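Packing Bench FAQ

Quick answers for anyone on cord packing this month. Ask Tassanee Sriwong if it's not on the list.

Which box do we use?

The tan corrugated one from Grurnitz, ships flat, with the tuck flaps and the finger hole. No tape needed. If you find a plain one without the hole it's the old Joshi stock, use it up for returns.

How do they come?

Bundles of 100. Leave the strap on till you need them, the loose ones slide everywhere.

Do I fold a whole stack first?

No. One or two ahead, tops. Folded boxes eat the bench. Lay the blank flat on the green mat, crease every line once, sides up, then tuck. Lid last. 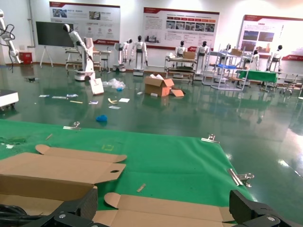

Hastton, 8 October 2021

Updated after the Ondora order went out. 2,494 cords, all of them gone, thank you everybody. Next one is smaller, 546, same cord, same box. Changes are in the answers below.

One cord per box?

Yes. One. Ondora sells them as singles.

How should the cord sit?

Coiled, middle of the box, flat enough that the lid closes without pushing. Plug end out to the side so it doesn't press up into the lid. No twist ties on this order, they asked us to stop.

Can I pull straight from the bulk box?

Yes but lift from the top. Find a plug, follow it back, work it free. Don't yank, you'll get four more with it and a knot. Keep the bulk box open next to the one you're packing

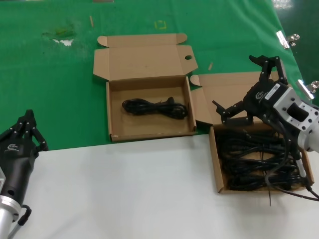

and fold its lid well back so cords don't snag on the flaps. If it's really a mess, stop and untangle a handful first. Faster in the end, Vikas Thakur timed it.

What if a cord looks bad?

Nicked jacket, bent prong, anything. Reject bin. Don't put it back in the pile, somebody else will just pull it again.

The mat keeps sliding.

Binder clips on the edges. More in the drawer under the label printer. Please don't borrow them for paperwork. Small wrinkles are fine, just smooth it out before you crease a box on top.

What about scraps on the floor?

Wrappers, labels, gloves, bits of card, all of it picked up at end of shift. Yes even if it isnt yours. Cardboard goes flat in recycling, plastic bags separate. The floor is slick and a bag underfoot is no joke.
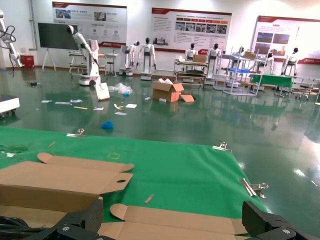
Labels and counting

Where does the label go?

Front wall, centered, under the lid edge. Not over the finger hole.

How many to a pallet?

300. Count as you stack, write it on the sheet, initial it.

Who do I tell when blanks run low?

Vikas, before the last bundle is opend. Not after.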